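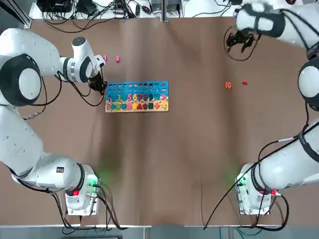 Sullach bench: the green light did not mean what we thought it meant

The two-arm bench at Sullach was out of use for most of February, and the short explanation that went around was "operator error." I have read the log and talked with the people who were on shift, and I don't buy it.

The job was the puzzle board, same as it has been all winter. Two arms, one tray, pick up a loose numeral or shape and put it back in its slot. Grilloritz sold us the control software, Grilum, on the promise that it would handle this kind of work without anybody hovering over it. A children's puzzle was supposed to be the easy part before we moved on to connectors.

At 2:14 in the afternoon the left arm closed on a piece, lifted it a little way, and lost it. Dropping pieces is normal. The software is meant to notice that the fingers have closed on nothing, back off, and look again. Instead it reported a good grasp and carried on to the board, where it pressed its empty gripper into the slot and kept pressing. The right arm, told that the left was finished, started its own move toward the same corner of the tray.

Khurram Jatoi was at the desk and hit stop in the software. The screen said both arms were stopped. The left one was. The right one finished its move, which took 4 seconds by the log, and came to rest against the other arm's wrist. Then he went to the red button on the base and pushed that. A cable at the wrist had to be replaced and one finger was bent. No one was hurt, mostly because no one had a hand in there.

So where is the operator error? The report from Grilloritz says Khurram should have gone to the hardware button first. Fine, maybe. But the training sheet they gave us lists the software stop as step one and the button as step two. He did what the sheet says. They have since sent a new sheet with the order swapped and no note saying it was changed.

Then there is the light. Each base has a green indicator, and everyone in the room, me included, had been treating green as "safe to reach in." I asked three different people and got that answer three times. According to the manual, on our units green means powered and talking to the controller. It says nothing at all about whether the arm is about to move. The light was green through the whole incident. It would have been green if somebody had leaned over to pick up the dropped piece, and people lean over to pick up dropped pieces all day long.

That last part bothers me more than the bent finger does. We went back through the winter logs and found 214 drops. In 183 of them the software caught the miss by itself. The other 31 went down as good grasps. Grilloritz likes to talk about the first number. Thirty-one times the machine believed it was holding something it wasn't, and we only heard about the time it broke a part.

Their fix is an update that raises the threshold for calling a grasp good. They tested it over 14 runs at their own site and had no false grasps. I would like to see a lot more than that, on our table, with our cables dragging behind the arms the way they do here. Suominen, who have the same arms on a packing job, told us they turned off the automatic handoff between left and right back in the fall and haven't turned it on again. Nobody at Grilloritz mentioned that option to us.

What changes for now:

The handoff stays off. One arm moves at a time, and the other is parked well away from the tray.

Hardware button first. Ignore any printed sheet that says otherwise, and if you find an old one, throw it out.

No reaching in for loose pieces while either arm has power, whatever color the light is. Leave them on the table until the end of the run.

Write down every drop, including the boring ones. There is a column for it in the bench log.

The update goes on next, and we will run it with the arms slowed down before anyone signs anything. I have asked Grilloritz to explain in writing why a stop command reached one arm and missed the other. So far they have sent a link to the release notes, which don't mention it.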